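Home | Explore | Notifications | Log in

Marta Hordiienko
Tagged: Robotics / Good practice

1/ Right, I've been rewriting our house rules for two-armed laundry work at Morkon and people keep asking to see them, so have a thread! (Grumbles welcome, Ostap has already sent me his.)

2/ Rule one, clear the reach before you power up. Walk round both arms with a tape and move anything you'd be sad to see flattened. Toys, bottles, shoes, the lot.

3/ Cables next. Leave enough slack for the full swing of the wrist, then check where the loop lands on the floor. I'm fussy about this one – we logged 20 snags in August and I wrote up every single one, sigh.

4/ One gripper on the towel, the other at the basket. Lift slowly and stop if the basket shifts on its stool. Don't let anyone reach in to "help" while the arms are live, please!!

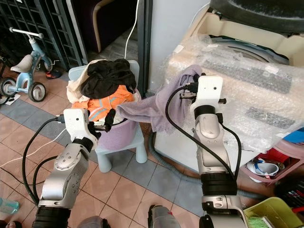
5/ Stopping. Whoever runs the session says out loud who has the stop button, and that person does nothing else. No phone, no tea. Swap after 3 runs, your attention goes long before you notice.

6/ Write down the near misses too. Solène wants them on the same sheet as the proper faults and I've come round to her way (it took me a while, sorry Solène).

7/ Still arguing over whether wet washing needs its own rule. I say yes, Ostap says it's covered by the weight limit. If your lab has one, send it over?

We use cookies to keep you logged in. Accept all | Manage choices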